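Fundraising page not counting offline donations (ticket 1441)
Opened by: Renu Uniyal
June 21, 2023

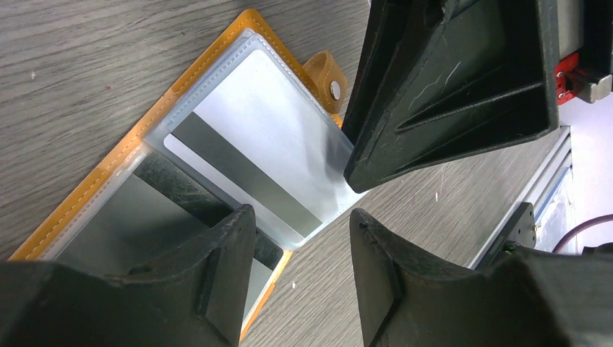 Hi again, me with the Zandum page for my brother's brain tumor walk. So the total on the page has been stuck since the bake sale, and people keep texting me to ask if their money got lost (it didn't, I have the receipts in a shoebox!). I typed in the cash gifts under "offline donations" the way the help page says, hit save, got the little green check mark, and then nothing. The thermometer didn't budge.

What I've tried so far:
- logged out and back in
- a different browser, plus my phone
- deleted one gift and entered it again, and now it shows up twice in my list but still not in the total, ugh

Online gifts come through fine, by the way. My aunt gave $100 last night and it popped up before she'd even hung up the phone.

Reply from Gwenaël Bouvier, Zandum support
Hi Renu, thanks for the details. Can you tell me if the cash gifts are listed under your own page or under the team page? Please leave the double entry alone for now, I'd like to look at it.

Renu Uniyal
Team page! I'm captain of Team Kuster so it drops me there whenever I log in. I never noticed there were two places to enter them. My brother's page is the one everybody has the link to.

Gwenaël Bouvier
Okay, gifts entered on the team page only count toward the team total. I've moved them over to his page and removed the extra one. Could you refresh and check?

Renu Uniyal
It moved!! He's in the waiting room before his scan and I just sent him a screenshot, he's thrilled. One thing still looks off though, 2 of the gifts say "Anonymous" and those ladies from choir definitely want their names up there. Can I fix that myself or do you have to?

Gwenaël Bouvier
You can. Open the gift, choose Edit, and uncheck "Hide donor name."

Renu Uniyal
Done, and both names are showing. You can close this one. Thank you so much, and come walk with us if you're ever near Gondach!

Status: Closed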